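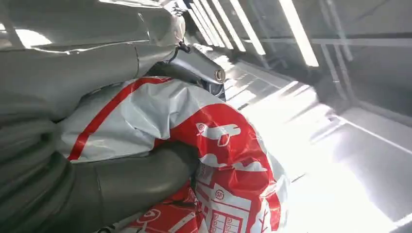
Aug 28, 2019. Parcels, mostly. I meant to spend the morning on the Tiltberg samples and ended up buried in courier bags (no complaints, it was kind of fun!). I'm trying to sort out how we store soft packaging so the print stays readable. The red and white SF Express bag is a good test, with that big diagonal stripe and the form grid down low, and the plastic wrinkles all over the place. Glossy highlights on the white parts too, so reading anything under our ceiling tubes means tilting your head like a pigeon.

Albane wants every bag logged before it goes on the shelf. Fine by me, but the log sheet needs a wider column for the sender. I gave this one number 794 and wrote it in pencil, Gopinath, so don't panic if you'd already used it.

Tried the window side after that. Much nicer light for the labels, though dark fabric bundles and film-wrapped stuff end up piled right against the mailers and I keep losing the small ones. Could we get a second bin from Onholm? Keerthana has the catalog.
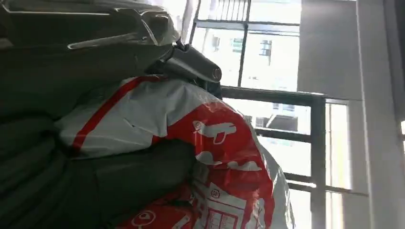 Still to do

Ask Nithin P. which marker sticks to mailer plastic.
Move the fabric to the lower shelf.
Redo the log from 1650 on, my handwriting there is awful.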